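[mulmat] Re: Re: 루미에르 필터, 이제는 인정할 때도 되지 않았습니까

보낸 사람: Reiko Okabe
받는 사람: mulmat 목록
날짜: 2023-11-08
글 번호: 3384

Mervyn Ackroyd 님 글:
> 지난번에 약속드린 대로 Lumier 정수 필터를 석 달 써 본 결과를 올립니다. 결론부터 말씀드리면
> 차 맛이 확실히 달라졌습니다. 떫은맛이 줄고 끝이 둥글어졌다고 할까요. 집사람도 그렇게
> 느꼈고, 손님들도 물이 다르냐고 먼저 물어봅니다.
>
> 설명서에는 필터 하나로 2104리터까지 쓸 수 있고, 그동안 칼슘과 마그네슘의 "균형"을
> 유지해 준다고 되어 있습니다. 원리는 저도 잘 모르지만 맛이 좋아진 것은 분명하니 원리가
> 중요하겠습니까. Zevus 물병을 쓰던 때와는 비교가 안 됩니다. 이 목록에는 무엇이든 의심부터
> 하는 분들이 계신데, 한 번쯤은 직접 마셔 보고 말씀하셨으면 합니다.
>
> 그리고 계산해 보니 리터당 719원이던 생수를 끊은 것만으로도 필터값은 뽑고도 남습니다.
>
> M. A.

Mervyn 님, 긴 글 고맙습니다. 의심부터 하는 분들이라는 대목에서 제 이름이 빠진 것은 배려로 받아들이겠습니다.

먼저 동의하는 것부터 적겠습니다. 차 맛이 달라졌다는 말씀은 믿습니다. 수돗물의 염소만 빠져도 향이 달라지는 것은 이 목록에서 몇 년째 나온 이야기이고, 활성탄이 들어간 필터라면 값이 얼마든 그 정도는 합니다. 제가 못 믿는 것은 그다음입니다. 염소가 빠져서 나아졌다는 말과, 미네랄 균형이 맞춰져서 나아졌다는 말은 전혀 다른 주장인데 글에서는 어느새 하나가 되어 있습니다. Lumier 쪽 설명서도 똑같이 쓰여 있더군요. 앞 문단은 염소 이야기, 뒤 문단은 균형 이야기, 그 사이에 접속사가 "그래서"입니다. 저는 그 "그래서"를 세 번 읽었습니다.

손님들이 먼저 물어본다는 부분도 그렇습니다. 손님이 싱크대에 새로 달린 장치를 보고 묻는 것인지, 눈을 감고 마신 다음에 묻는 것인지가 빠져 있습니다. 우리 집에 오는 사람들도 제가 주전자를 바꾸면 차 맛이 다르다고 합니다. 한번은 주전자만 바꾸고 차는 일부러 같은 보온병에서 따랐는데도 그랬습니다. 예의 바른 사람들과 맛 이야기를 하면 원래 그렇게 됩니다.

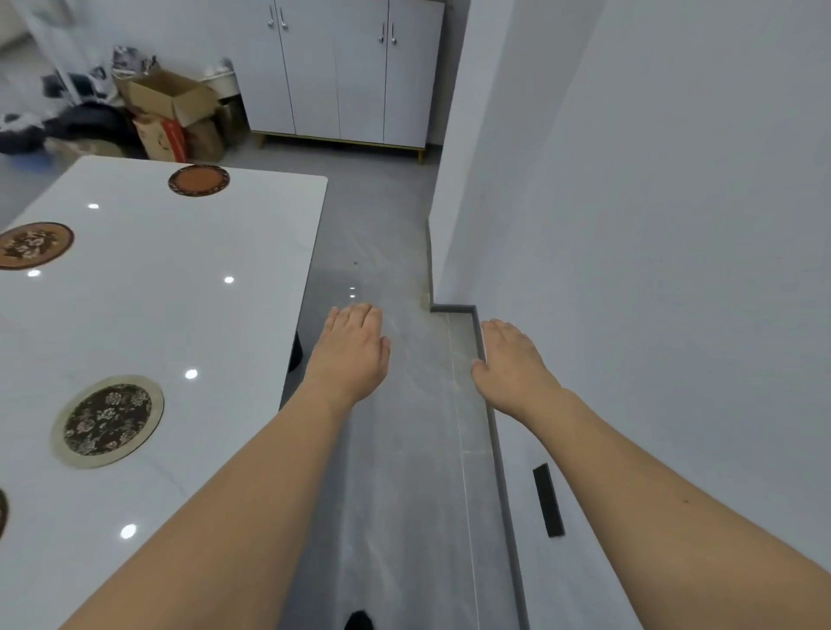

비교 대상도 문제입니다. Zevus 물병을 쓰던 때라고 하셨는데, 작년 가을에 쓰신 글을 찾아보니 그때는 그 물병의 필터를 언제 갈았는지 기억이 안 난다고 하셨습니다. 교체 시기를 한참 넘긴 필터와 새 필터를 비교하면 어느 회사 것이든 새 것이 이깁니다. 게다가 그사이에 차도 바뀌었지요. 봄에는 덖은 녹차를 드셨고 지금은 발효차를 드신다고 같은 글타래에 적혀 있습니다. 떫은맛이 줄었다는데 발효차로 옮기셨다면 저는 물보다 차를 먼저 의심하겠습니다.

Stefaniia Kushnir 님이 지난달에 올리신 질문, "그럼 도대체 어떻게 해야 믿겠느냐"에 답을 미뤄 두고 있었는데 이참에 적습니다. 거창한 것은 없고 부엌에서 할 수 있는 수준입니다.

1. 무엇을 비교할 것인가

물은 두 가지면 됩니다. 하나는 Lumier를 통과한 물, 다른 하나는 같은 수돗물을 가장 싼 활성탄 필터에 통과시킨 물입니다. 그냥 수돗물과 비교하면 안 됩니다. 그러면 염소를 알아맞히는 시험이 되고, 염소는 웬만하면 다 알아맞힙니다. 우리가 알고 싶은 것은 "균형"이라는 것이 있느냐이니, 염소는 양쪽에서 똑같이 빠져 있어야 합니다.

두 물 모두 같은 날 같은 수도꼭지에서 받습니다. 새 필터라면 설명서에서 버리라고 한 만큼 먼저 흘려보내고 시작합니다. 생수는 넣지 마세요. 넣고 싶은 마음은 알지만, 비교할 것이 늘어나면 나중에 마음에 드는 결과만 골라 읽게 됩니다. 저도 그랬습니다.

2. 잔을 어떻게 낼 것인가

세 잔을 냅니다. 두 잔은 같은 물, 한 잔은 다른 물입니다. 마시는 사람은 어느 것이 다른지만 고릅니다. 어느 쪽이 더 맛있는지는 묻지 않습니다. 다르다는 것을 못 알아내면 더 맛있다는 말은 성립하지 않으니까요.

잔은 같은 모양으로 하고, 따르는 사람과 마시는 사람이 서로 얼굴을 보지 않게 합니다. 따르는 사람의 표정이 생각보다 많은 것을 알려 줍니다. 순서는 주사위로 정하고 종이에 적어 뒤집어 둡니다. 머릿속으로 "무작위로" 정하면 다른 잔이 자꾸 가운데로 갑니다.

온도는 맞추어야 합니다. Cloveo 전기주전자를 쓰시는 분이 많은 것으로 아는데, 표시창에 나오는 온도만 믿지 말고 잔에 온도계를 꽂아 보세요. 제 것은 표시창과 잔 속의 숫자가 다릅니다. 먼저 따른 잔이 먼저 식는다는 것도 잊기 쉽고, 그것만으로도 다른 잔을 골라낼 수 있습니다. 귀찮으면 전부 실온으로 하십시오. 차가 아니라 물만 가지고 하는 것이 첫 시험으로는 낫습니다.

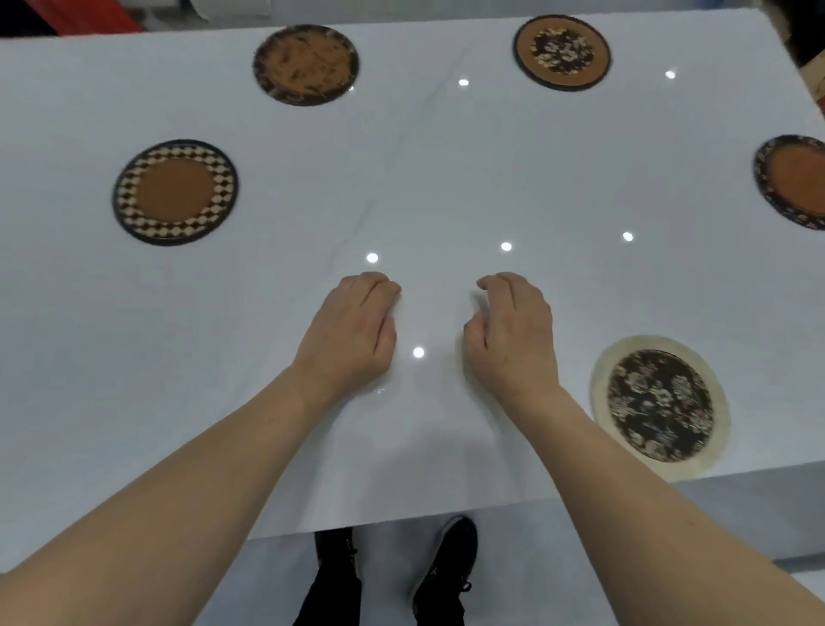 3. 몇 번을 할 것인가

여기서 다들 지칩니다. 세 잔 시험에서는 아무것도 모르고 찍어도 셋 중 한 번은 맞습니다. 그래서 다섯 번 해서 세 번 맞혔다는 이야기는 저에게는 아무 이야기도 아닙니다. 저는 지난 3월에 27번을 했습니다. 하루에 다 하면 혀가 둔해져서 여러 날에 나누어 했습니다.

결과는 12번 정답이었습니다. 찍기만 해도 평균 9번은 맞습니다. 우연으로 보기 어렵다고 말하려면, 흔히 쓰는 5퍼센트 기준으로 14번은 맞혀야 합니다. 그러니까 저는 차이를 증명하지 못했습니다. 차이가 없다는 것을 증명한 것도 아닙니다. 이 정도 횟수로는 작은 차이가 있어도 놓칠 수 있고, 제 혀가 시원찮은 것일 수도 있습니다. Sofia Mendes 님은 시음 훈련을 받은 사람으로 다시 해야 한다고 하셨는데 맞는 말씀입니다. 다만 훈련받은 사람만 겨우 구별하는 차이라면, 설명서에 "첫 모금부터"라고 쓰면 안 되겠지요.

한 가지 더, 횟수는 시작하기 전에 정해 두세요. 하다가 잘 맞으면 멈추고 안 맞으면 더 하는 식이면 언젠가는 원하는 숫자가 나옵니다.

4. 돈 계산

리터당 719원이라는 생수값은 그대로 받아들이겠습니다. 그런데 생수를 끊어서 남은 돈은 생수를 끊어서 남은 것입니다. 싼 필터를 달았어도, 수돗물을 하루 받아 두었다가 마셨어도 똑같이 남습니다. Lumier의 값어치를 따지려면 싼 필터와의 차액을 놓고 이야기해야 합니다.

2104리터라는 수명도 걸립니다. 어떤 수질에서, 무엇이 얼마나 줄어들 때까지를 수명으로 잡았는지 설명서에 없습니다. 끝자리까지 적힌 숫자를 보면 정밀하게 재었겠거니 하게 되는데, 기준이 없으면 끝자리는 장식입니다. 고객센터에 메일로 물었더니 "사용 환경에 따라 다를 수 있습니다"라는 답이 왔습니다. 그러면 그 4리터는 어디서 나왔느냐고 다시 물었고 그 뒤로는 답이 없습니다.

5. 경도 측정

Boyang Xu 님이 Guo 시험지로 통과 전후의 경도를 재 보셨다고 했는데, 저는 그 글도 조금 미심쩍게 읽었습니다. 색을 눈으로 견주는 시험지는 한 단계 차이쯤은 조명에 따라서도 왔다 갔다 합니다. 방울 수로 재는 적정 키트가 있으면 그쪽으로 한 번 더 해 주시면 좋겠습니다. 전후 값이 같게 나오면 "균형"이 적어도 칼슘과 마그네슘의 총량을 뜻하지는 않는다는 것까지는 말할 수 있습니다. 둘 사이의 비율은 총경도만으로는 알 수 없으니 칼슘을 따로 재야 합니다. 다르게 나오면 저도 다시 생각하겠습니다. 빈말이 아니라, 값이 변하면 그때는 무엇이 들어가고 무엇이 빠지는지 물어볼 거리가 생깁니다.

그리고 필터를 단 지 오래된 것으로도 재 주세요. 새 필터에서만 나타나고 한 달 뒤에 사라지는 효과라면 수명 이야기가 통째로 달라집니다.

Mervyn 님께 부탁드릴 것은 하나입니다. 다음에 손님이 오시면 장치 이야기는 꺼내지 마시고 세 잔만 내 보십시오. 부인께서 따르시고 Mervyn 님도 마시는 쪽에 앉으셔야 합니다. 결과는 맞힌 횟수와 전체 횟수를 같이 적어 주세요. 틀린 것도 빼지 말고요. 제 기록지 양식은 따로 메일 주시면 보내 드리겠습니다. 목록에 첨부하면 용량 제한에 걸립니다.

덧붙여, 지난번에 누가 물으셨던 물때 문제는 이 글타래와 섞지 말고 새 제목으로 올려 주시면 답하겠습니다. 구연산으로 된다 안 된다는 이야기가 벌써 세 글타래에 흩어져 있어서 찾을 수가 없습니다.

Reiko Okabe

--
mulmat 목록
탈퇴하시려면 제목에 "탈퇴"라고만 적어 관리 주소로 보내 주십시오. 목록 전체로 보내지 마십시오.

이전 글: Re: 루미에르 필터, 이제는 인정할 때도 되지 않았습니까 (Mervyn Ackroyd)
다음 글: 적정 키트 빌려드립니다 (Boyang Xu)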